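Bins first, questions later at Neveo

The parts manager at Neveo has heard the pitch for color-coded kitting before.

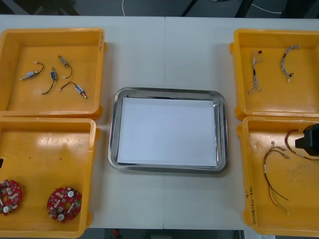 "Everyone swears it saves 30 percent," she says. "Of what?" Her own rule is plainer: motors in one bin, circuit boards in another, and a steel tray in the middle.

Does it work? "It's a bin," she says. "It works until someone's in a hurry." She tried the Floketti labels for 15 days and went back to a marker — cheaper, and it sticks. She won't order more bins before August.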